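Teaching by Hand: A Morning in the Uvetti Test Kitchen

The first thing they gave me was a handle, and the second thing was advice: move slower than you think.

I was standing in a small kitchen on the second floor of Plonditix, a firm which teaches robots to do kitchen work. In front of me was a pair of levers, connected by a cable to an arm across the counter. When I closed my hand, the gripper closed. When I turned my wrist, it turned too, a very short moment later. This delay is small, but your body notices it, and for the first minutes I felt like a person wearing somebody else's gloves.

The project is called Uvetti. Its goal is modest. The robot should learn to prepare soft food in small portions, put a lid on the container, take the lid off again and clean up after itself. For this, people must show it the work many times. One good demonstration of a lid task takes less than a minute. The team wants 100 of them for each task before they begin to train anything, and they throw away more than a beginner would like. Of my first 13 attempts they kept three.

There are two ways to show a task here. In the first one, you hold the arm itself and lead it, like you lead a child's hand with a pencil. The motors become soft and the arm lets you move it, while it remembers the path. In the second one, you sit or stand apart and use the levers, looking at a screen with the picture from the wrist. The operators call the first way "walking" and the second way "driving."

Walking is easier to learn. After ten minutes I could bring the fingers to the edge of the counter and back without a mistake. But your own hands are then in the way of the work, and you push with more force than the motors alone would use. The robot cannot always repeat what you did with it. Driving is more tiring, and it is also more fair. You see only what the robot sees, so you cannot use knowledge that it will never have.

Lids are a special difficulty. A person takes a lid without looking and feels with the fingertips where the edge is. With the levers I felt nothing. I had to judge everything from the wrist picture, where the fingers come in from below and the lid lies between them. The peach-colored one I practiced with has a raised bar across the middle, with a hollow on each side, and the bar is the part you want. You must come down straight over it, with the opening turned the right way, and only then close.

My habit was to come down first and correct later. The operator beside me asked me to do the opposite: stop high, turn, wait, go down. The waiting felt foolish to me. It was explained that a pause before the difficult part makes the recording easier to use, and my later attempts were indeed calmer.

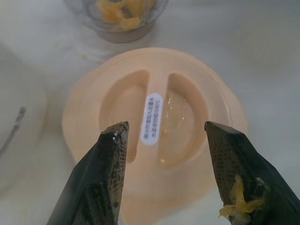 Food That Does Not Stay in One Place

Hard objects forgive many things. Food does not. A mash changes its form every time it is touched, and pieces of it travel. There was a soft yellowish bit sticking to the inside of one finger when I was lining up over the lid, and crumbs on the counter near the cup with the yellow-orange mash. On the right side of the lid was a little liquid with bubbles.

I asked if one should clean all this before each recording. The answer was that they do it sometimes and sometimes they do not, on purpose. If the robot learns only from clean fingers and a dry lid, it will be lost in a real kitchen. The team writes down the state of the counter for every session in a program named Sudotari, so that later they can compare.

The rough pattern on the fingers was a longer discussion. It holds well, but food goes into it and wants a brush. A smoother pad was tried in the spring and it slipped on smooth plastic. A new version is expected, and the operators do not agree if it will be better.

What the Operator Carries Home

Before this visit I believed that the hard part was the mathematics. Perhaps it is. But the people with the levers have a craft also, and it is written down in very few places. They know how to open the gripper only as wide as is necessary. They try not to do the same task in five different styles, which confuses the training, and they rest their shoulders every half hour.

At the end I was allowed to watch the arm, named Esteban by the operators, do the lid task alone, after training on earlier recordings. It stopped high. It turned, waited, and went down. Then it closed a little beside the bar, opened again and made a second try, which was good. An operator wrote one line in the log and put the lid back on the counter for the next run.

Published September 19, 2025

Shares: 13 | Comments: 3

Comments

potluck_engineer
We do the walking method at my work, with boxes, and the extra force problem is exactly what we see. Does the arm at Plonditix have a force sensor in the wrist? The article doesn't mention it.

Marrow&Thyme
I would like to know more about the cleaning. I worked in a hospital kitchen for years and anything with a texture on it took forever to get clean.

slowhands
Three kept from 13 is not bad for a first day. I kept zero.

Contact the editors | Copyright 2025, all rights reserved | Back to top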